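Natano Community Events is a not-for-profit association that organises public fundraising events for schools, hospices and neighbourhood charities. Our office is at Boersma Hall, Suite 2, and our mailing address is PO Box 3041. We were formed by a group of parents and local business owners who had been running separate school fairs and who agreed to share their equipment, their insurance and their knowledge of permits.

## What we do

The association plans and runs outdoor suppers, family fun days, charity walks and an annual winter market, which is held in December. We work with one beneficiary at a time. Each event has a signed agreement that sets out how the proceeds will be divided, who is responsible for costs if the weather forces a cancellation, and when the final payment will be made. Beneficiaries receive a full statement of income and expenses once all suppliers have been paid.

We do not charge a fee to the organisations we support. Our own running costs are met by sponsorship and by the hire of our marquees and cooking equipment to private groups. Our principal sponsor is Kimia, a family-owned catering supplier, which also provides cold storage during the warmer months.

## Our people

Hendrik Hendriks has been president of the association since its second year. He chairs the board and represents Natano in its dealings with the municipality. Meifang Kong is the director of events and has overall charge of the calendar, site plans and supplier contracts. Before joining us she managed banquets and conferences for a hotel group.

Guangming Cheng looks after finance and reporting. Sponsors who require a receipt or a letter for their own records should write to him directly. Applications from charities and schools are received by Moushumi Dissanayake, who meets every applicant in person and prepares the summary that goes before the board.
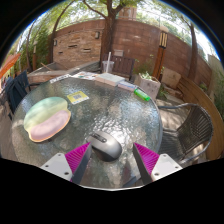

**Ticketing and Guest Services Team**

The team handles all advance sales, group bookings and enquiries from the public. It is led by Sarita Awasthi and has five members, most of whom work part-time. On event days the same staff operate the gate, the lost property desk and the first aid point, so that guests who have written or telephoned beforehand will often be met by the person they dealt with.

Tickets are sold through our own booking system, Miren, which was introduced in August 2019 to replace paper stubs. Advance tickets are offered at a lower price than tickets at the gate, and children under 12 are admitted free to all daytime events. Tables for the outdoor suppers may be reserved for groups, and a deposit is required at the time of booking. Roughly two weeks before each event, ticket holders are sent parking directions, the menu and a programme of entertainment.

Guests who use a wheelchair or who need seating close to the entrance are asked to mention this when booking. A companion ticket is available at no charge. We also keep a quiet area at each family event — its location is marked on the site map.

## Applying for support

Schools and registered charities within the district may apply at any time of the year. The application form asks for a short account of the project, the amount needed and the names of those who will act for the organisation. We give preference to projects with a clear purpose, such as a playground, a vehicle or a term of music lessons, over general operating costs. Applicants who are not selected may apply again the following year and will be told the reasons for the board's decision.

## Visiting and contacting us

The office is open on weekday mornings, and afternoon appointments can be arranged. Enquiries about marquee hire should be sent to Meifang Kong. All questions about tickets, refunds and group tables should be directed to Guest Services — please include your booking number.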